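Robot arms on the hand-packing bench — what happens to the people on it?

Posted in Work & Workplace, 07/08/2018

Hollholm_nights
I work afternoons at a small plant that does sorting and packing of soft goods, mostly odd-shaped stuff that the big line can't handle. There are 34 of us on the floor over two shifts. Last month we were told that two benches are being changed over to robot arms with grippers, and that "no positions are affected at this time". My supervisor is a decent bloke but he can't tell me anything past that.

I've done hand work for nine years. I'm not against the machines, my wrists are pretty well shot. What I want to know is what the job looks like once they're in. Do you end up just standing there watching? Does the pay grade change? Also they've asked for people to put their names down for training and half the crew reckon that's a trap. Should I do it?

brinewater
Put your name down. If you don't, they will bring in someone from outside for it and you'll be training them anyway. Can't help with the pay part, ours is all salary.

Gilmar Miranda
I went through this at Skaren, where I was on the bench for six years before the arms came in and have been a cell operator since. Every place is different but I'll tell you how it went for us.

The first few months were slower than by hand. Management had a target of 2,000 picks a shift and the best we logged in that time was 1,098. Some of the crew enjoyed that a bit too much. What it meant in practice was that everyone still had a bench job, plus a share of looking after the arms, and the overtime went up until December.

You don't stand there watching. You load trays, clear jams, wipe down the fingers, swap the pads, and write up every stop on the sheet. Hard, square things were never much trouble. Soft pieces were, and anything thin and see-through, and it was worst when the two were sitting right up against each other. A person feels when something is starting to give and eases off. The arm has to be told how much to squeeze, and the one who knows that number is whoever has been doing it by hand. Our engineer from Srivastava worked that out in the first week and started asking us instead of guessing.
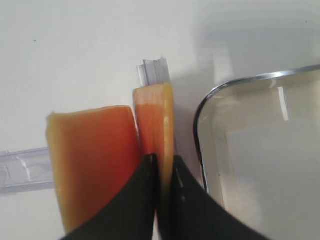

So your nine years are worth something, and you should say that out loud when they do the training interviews. Bring a list of the items that give people grief on the bench.

On pay — get it in writing before you do the training. We went from packer to operator in title straight away but the rate took 60 days to follow, and it wasn't backdated. Ask whether the new grade covers afternoons as well. Ours only covered days at first and two people dropped out over it.

Wrists are much better. Back is worse, from leaning into the cell. Ask for the trays at waist height before they bolt anything down.

Jobs lost: none in the first year. After that, four people retired or left and weren't replaced. I'd expect the same where you are.

wondimlow_ray
Agree with most of that but it depends who owns the place. At Wondimlow the arms came in and the casuals were gone by the next roster. Permanents were fine. Are you permanent or casual? You didn't say.

Hollholm_nights
Permanent, since 2011. Thanks Gilmar, I'll start on the list tonight and ask about the afternoon rate on Thursday.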